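Looking After the Drives in a Home Workshop PC

Updated October 2024

A computer kept in a workshop or a utility room collects more dust than one kept in a study, and it is moved and knocked more often. The notes below cover a desktop machine with one or more mechanical hard drives. Laptops are not covered.

Placement

Keep the case off the floor. A shelf or low bench clears most of the sawdust and lint that moves along at ankle height. Leave a hand's width of clear space behind the rear fan, and do not push the case into a closed cabinet.

Do not stand the case on the same bench as a drill press, grinder or bench saw. A spinning drive tolerates steady low vibration fairly well and sharp knocks badly. If there is only one bench, put the case on a separate wall bracket. A rubber mat under the feet helps with hum but does little against hammering.

Power

Use a surge-protected outlet, and do not share it with a compressor or a shop vacuum. Motors that start under load pull the voltage down for a moment, and a drive that loses power during a write can damage the file it was working on.

Shut down from the menu. Wait ten seconds after the fans stop before moving the case, so that the platters have time to come to rest.

Dust

Clean the intake filter once a month in sanding season and every second month otherwise. Foam filters can be washed in plain water with a drop of dish soap. Dry them fully, overnight if possible, before refitting.

For the inside:

1. Shut down, switch off at the supply, and unplug the power cord.
2. Press the power button once with the cord out.
3. Take the case outdoors or to an open door.
4. Touch bare metal on the chassis before touching anything else.
5. Hold the fan blades still with a finger and blow them clean in short bursts from a can of air, held upright.
6. Brush the drive bay slots with a soft, dry paintbrush. An old one is fine if it has never been in oil.

A household vacuum should stay out of the case. The nozzle builds up static, and it picks up small screws.

Taking a drive out

Label the data cable before unplugging it. Masking tape and a pencil are enough. Pull on the plug, never on the cable, and look for a metal clip that has to be pressed first.

Many cases hold each drive in a plastic or metal caddy. Some caddies have side tabs that are squeezed together, others have a lever at one end. If a caddy does not move with light pressure, stop and look for a screw or a second catch. Plastic tabs go brittle with age and spare caddies for older cases are hard to find.
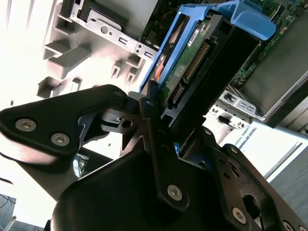
Storing a spare drive

Put the drive in an anti-static bag, fold the end over, and tape it. Write the date and contents on the tape - a bare drive tells you nothing a year later. Store it flat in a padded box, in a heated room. Garages and attics swing too far between July and winter.

Bring a cold drive indoors and leave it in its sealed bag for several hours before connecting it. Moisture forms on cold metal in a warm room.

Backups

Keep two copies on separate drives, with one outside the workshop. Open a few files from each copy every season to confirm that they read.

Replace any drive that starts to click, or that drops out and comes back. Copy the files off first and leave the testing for later.

Notes compiled by Solène Besnard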